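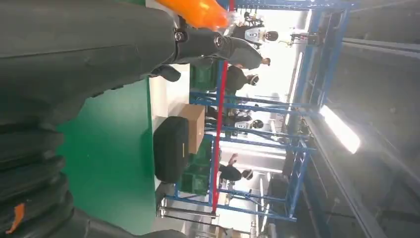
3.2 Bench and wrist view

The arm was put together in the shared workshop at Drelstead by Parvathi Nadar and Yiğit Gezer, working evenings from March. Parts came from Jandis offcuts, and the arm controller is a Flomitz board bought second-hand. The wrist view is turned on its side, and we left it unrotated in the logs so that the recorded frames match what the grasp code receives. The green tabletop is the working area; anything past its edge, such as the blue rack with the dark green crates, is masked before the colour step. People behind the rack are masked the same way.

Figure 4. Wrist views at the bench, Drelstead workshop.

We logged 1,398 frames over 40 trials. Each trial was stopped by hand if the arm had not closed on its target in 500 control cycles. Blurred frames were kept in the set, as dropping them made the tracker lose its place between moves.

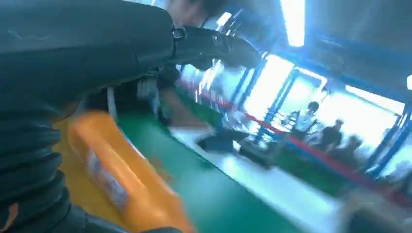
Can the arm be built without a machine shop? Most of it can, using a drill press and a printer, but the wrist plate needs a milled face to sit square.

The plate drawing follows the Lehtinen pattern, with the bolt holes moved outward to clear the cable.

Print this page | E-mail this article
Shares: 4 | Comments: 0
Contact | © Drelstead Workshop | Back to top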